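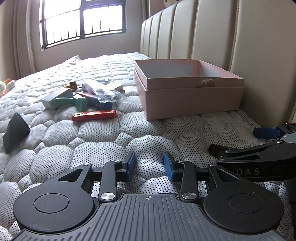
Can a machine tidy a bedroom yet? It can manage bits of the job, slowly, and it still wants a person close by for the rest.

Harkasetti, February 2023

Anyone hoping to hand over the housework this year may have to wait a little longer, if the people at Jendance are to be believed, and they are a cheerful lot who would dearly love to say otherwise. The firm has spent the winter on small household chores, the sort most of us do while thinking of something else, and its latest trial had 256 attempts at putting odds and ends away into a box. A bed is a harder place to work than a table, they say, as the padding gives under everything, and shiny wrappers and thin plastic bags cause no end of bother (as they do in my own kitchen!).

Shops are faring slightly better. Gallagher, the homeware chain, has had shelf-filling machines in 2 of its 19 branches for six months now, with staff still doing the soft goods by hand. Jendance and its partner Brarkeo plan to try folding blankets next, and hope to hold an open afternoon in July.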